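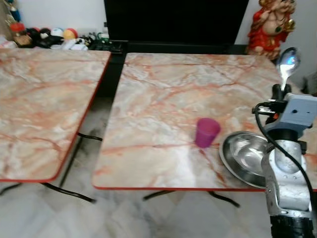 Slide 1 — two folding tables, one magenta cup

Evening everyone, can you hear me at the back? (Wait. Don't start before they've stopped moving chairs.)

Right. I'm Macarena Urrutia, I keep score for Lurkside, and I've been asked to talk about scoring a baseball game by hand, with a pencil, when half of you have got a perfectly good app on your phone. I've got the app too. I like the app! I still take the pencil.

Quick show of hands, who's ever filled in a scoresheet? Who's ever been able to read it afterwards? Good, so we're all in the same boat.

Start with the numbers, fast, as most people will know them. Pitcher one, catcher two, first base three, second base four, third base five, and then the one that catches everybody out — shortstop is six. Outfield goes left to right from where the catcher's sitting, so seven, eight, nine. A grounder to short and a throw to first is 6-3. Say it out loud with them a couple of times. It sticks better if they feel a bit daft.

Strikeouts next. K for swinging, backwards K for looking. Somebody will ask why K. The S was already taken for sacrifice, and K is the last letter of "struck". Don't get drawn into the history, I lost ages on this at Trindade and had to skip the pitching bit altogether.

Now my main point, so slow down here. Write what happened first and decide what it was second. If the ball goes to third and the throw pulls the first baseman off the bag, put a light 5-3 in the corner and leave the hit-or-error question till the next pitch is out of the way. You've got more time than you think between innings and much less than you think between pitches. I used to sit there agonising over whether it was an error, look up, and there'd be a runner on second and I'd no idea how he'd got there. Stolen base? Wild pitch? Ask the person next to me, who was eating crisps.

Tell the Pivik story. Away game, extra innings, they'd made so many substitutions that their own coach came over to ask me who was batting. I had it, because I draw a thick line down the side of the box every time somebody new comes in and write the inning next to it. The umpire looked at my sheet, looked at the coach's card, and went with my sheet. (Pause. Look a little bit smug, they'll forgive it.)

Then the less flattering one, the Greltine game. I'd missed a walk in the second inning and didn't spot it till the end, when nothing would add up. Which brings me to proving the box score, and this is where people's eyes glaze over so keep it lively. Plate appearances on one side: at-bats, walks, hit batters, sacrifices, interference. On the other side: runs, runners left on base, and the other team's putouts. The two have to match. If they don't, you've lost somebody, and you go back through until you find him. It took me nearly 20 minutes to find my missing walk, sat in the car with the heater on.

Do one on the flipchart if there's time. Keep the example small.

Pitch counts: I do a tick in the margin for each pitch and put a ring round it at 100, so the coach can see it from where he's standing. Worth saying that foul balls count as pitches even when they don't add a strike. Someone always forgets on a long at-bat.

Bit about why I bother. I added up my old sheets in March 2022 and there were 371 of them in the cupboard. I can pull out nearly any one and tell you how the game went, who was tired, where it got away from us. You can see it in my handwriting as well, it goes to pieces when we're losing.

Kit, if anyone asks: soft pencil, decent rubber, clipboard with a proper clip for windy grounds, spare sheets. Pen is for the final copy only.

Questions. If it's quiet, ask them how they'd score a runner hit by a batted ball and let them argue. He's out, the batter gets a single, putout to the nearest fielder — but give it a few minutes before telling them.

Blank sheets are by the door, take a couple each. Remember to collect the pencils back in.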